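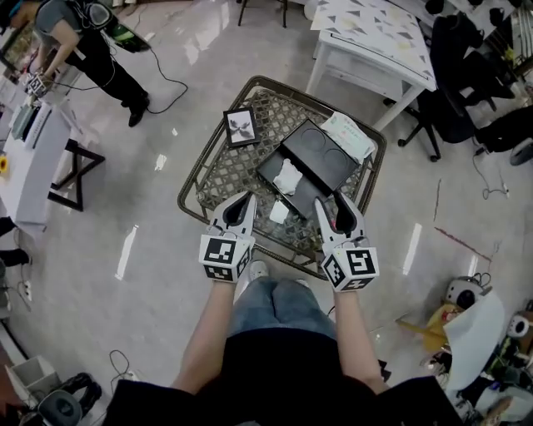 Filed under: Bench notes, Handsets, Power

2020-05-07

Picked up the Cetley handset again after the break in February. Open question from last time: why does the fuel gauge drop from the low teens to zero in one step on some units, while the cell, measured at the terminals, still has charge in it? Meriem Filali's view was a bad gauge profile. Mine was contact resistance at the battery connector. Today was meant to separate the two.

Units on the bench: A, B and D. Unit C is still with Heloísa Siqueira for the antenna work and I did not ask for it back. A and B have the original Lambrechts cell. D has the replacement cell from Pakbridge, same nominal capacity and same connector, different protection board.

Setup

Back covers off, shield over the charging circuit left in place. Sense leads soldered to the cell tabs on the battery side of the connector and a second pair to the pads on the board side, so the drop across the connector can be read directly. The leads on unit B are longer than I would like. I twisted them and taped them down along the edge of the midframe.

Radio off, brightness fixed at the middle step, auto-brightness disabled, location off. All three running the same build. The vendor updater tried to pull a newer one on unit D as soon as it saw the network, so I removed the saved network and disabled the updater. Anyone borrowing D should know the updater is still disabled.

Load is the usual script: a screen-on period with the video loop, then a CPU burst on all cores, then idle, repeated until shutdown. The burst is 500 ms. I kept it short on purpose. A long burst heats the board and then the numbers are about the thermal throttle and no longer about the battery.

The logger takes cell voltage, board voltage, current through the shunt and the gauge's reported percentage over the debug port. The percentage arrives late compared with the analog channels. I have not measured how late. It doesn't matter for the slow curve but it does matter at the end, see below.

Run 1, unit A

Started from a full charge, rested on the bench until the voltage stopped moving. Normal curve down to 20 percent. Connector drop during bursts is small and flat through the run. No sign of it growing as the unit warms up.

Reported percentage went 15, 14, 13, 0. Shutdown followed directly. Cell voltage recovered well above cutoff once the load was gone, so the cell was not empty. Matches the field complaint exactly.

Looked at the last burst on the fast channel. The cell sags during the burst and the sag crosses the gauge's empty threshold for part of it. The gauge then appears to latch that reading and report zero. The threshold in the profile is a plain voltage with no compensation for current. If that is how it works then the contact resistance is not needed to explain anything, which is one for Meriem.

Run 2, unit B

Same procedure. Noise on the cell sense channel, which I blame on the long leads. It is regular and goes away when the screen is off, so it's probably the backlight driver. Filtered in post. The raw file is kept next to the filtered one.

Step to zero again, this time from 11 percent. Same shape on the last burst. Connector drop slightly higher than unit A but still not enough to move the result. I reseated the connector halfway through charging for the next run and saw no change in the drop afterward.

Run 3, unit D

Pakbridge cell. This one did not step. It counted down to 2 percent and then shut down in the ordinary way. Sag during bursts is visibly smaller than on A or B at the same reported percentage.

Two possible reasons. The cell may have lower internal resistance simply from being newer, or the protection board may have a lower on-resistance. I can't tell these apart from the sense points I have. To do it properly I'd need a lead on the far side of the protection FETs, and that means opening the wrap on the cell, which I am not doing on a unit that has to go back together.

Check on the gauge profile

Dumped the profile from all three. Identical, including on D, where the cell is not the one the profile was made for. So the Pakbridge replacement is running on the Lambrechts curve. It behaves better at the bottom, but the middle of the curve is off: it sits at the same percentage for too long and then catches up. A user would notice that, though it would annoy them less than a shutdown.

The profile version string reads 869. The release notes that came with the handset refer to an earlier one. I don't know what changed between the two. Heloísa may have the older image on the archive disk.

Things I tried that did not help

Lowered the burst frequency by capping the big cores. The step moved down but did not go away. This is what you'd expect if sag is the cause. It is not a fix, only a way of making the threshold harder to hit.

Tried forcing a gauge relearn cycle on unit A: full charge, rest, full discharge at light load, rest, full charge. The gauge accepted the cycle and updated its capacity estimate. The next discharge still stepped. The threshold is not part of what it learns, as far as I can see from the registers before and after.

Tried swapping the battery flex from B to A. No difference. Swapped back.

Thermal

Separate from the above, but I had the thermocouples out. Back cover temperature with the cover refitted over the leads reached its plateau quickly and stayed there. Ambient on the bench was 26 C by the end, higher than I like for this, and the windows side of the room is worse in the afternoon. Runs 1 and 2 were done before it warmed up. Run 3 was done after. A warmer cell has lower internal resistance, so part of the better result on D could be temperature. I should have thought of this before picking the order. Repeat D first thing, or put all of them in the chamber.

The chamber is booked for the Hirkov tablets. Asked for a slot after that. No answer yet.

Charging side

While charging between runs I logged the input as well. All three negotiate the higher voltage on the supplied adapter. Unit B falls back to the lower one if the screen is turned on during the first part of the charge and then does not go back up until the cable is pulled. A and D do not do this. Could be the port, could be the charger IC on that board. It isn't part of this question, but it made B's charge take much longer than the other two and it will affect anyone planning a day around these units. I put a label on B.

The Hirkov adapter works with all three at the lower voltage only. Expected, different protocol. Please don't use it for timing runs.

Logger problems

The script stopped writing the percentage column in the second half of the first attempt at run 2. The debug bridge had dropped and the script kept going with the last value it had. I threw that attempt away and recharged. Changed the script so it writes an empty field when the read fails. The analysis sheet did not like empty fields, so I changed that too. The old sheet is in the same folder with "old" in the name. If you have a local copy of either one, replace both together or the columns won't line up.

Also fixed the timestamp offset between the fast and slow channels. It was a constant, left over from when the logger was used with the earlier shunt board. Results before this entry have the offset in them. For the slow curves it makes no difference.

Where this leaves it

I think the step is an uncompensated voltage threshold reacting to burst sag. Evidence: two units out of two with the original cell, sag crossing the threshold in the final burst both times, connector drop too small to matter. Against: I haven't shown that changing the threshold removes the step, and the gauge reading lags by an unknown amount, so the order of events in the final burst is inferred from the analog channels alone.

Meriem read through the traces from unit A and agrees on the sag. She is less sure about the latch and points out that the firmware could be filtering the voltage and reporting zero on the filtered value, which would look the same in my log. She wants a longer burst at a lower current to see whether the duration matters. Reasonable. That can be done on A without changing any hardware.

To do

– Measure the lag on the percentage reading. A step load and a known voltage should be enough.
– Repeat D at the same ambient as A and B.
– Longer, lighter burst on A, as above.
– Build a test profile with the empty threshold lowered, load it on A only, mark the unit clearly.
– Ask Cetley whether the threshold is meant to be compensated. Their last reply covered the charging table and skipped the gauge question.
– Shorter sense leads on B.
– Find out from Heloísa when C is free, and whether its cell has ever been changed. The sticker on the midframe is missing.

Units A and B left at storage charge in the battery cabinet, cells disconnected. D is on the shelf with its cover off and leads still attached. Do not close it up, the leads run under the camera bracket and will short against the screw.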